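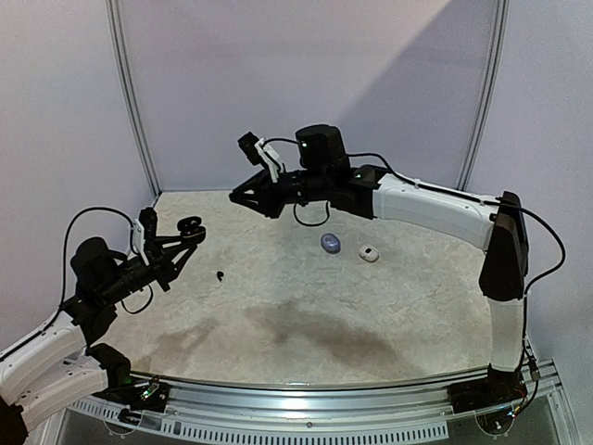 Qiuyue Feng got off the bus at Plirbridge with one bag and the key to her aunt's apartment. It was raining, the thin April kind. She walked up Mellon Street to number 161 and found Yiran Duan sitting on the step.

"You're late," Yiran said.

"The bus was late."

They went up together. The rooms smelled of tea and old paper. On the kitchen shelf stood a jar of buttons, and under the jar was an envelope with Qiuyue's name on it. She turned it over twice -- her aunt had sealed it with tape.

"Are you going to open it?"

"After we eat."

Yiran put water on for noodles. Qiuyue found 2 bowls, wiped them with her sleeve, and set them on the windowsill, where her aunt used to eat. Down the hill the 410 was pulling out for Brererel with its lights on.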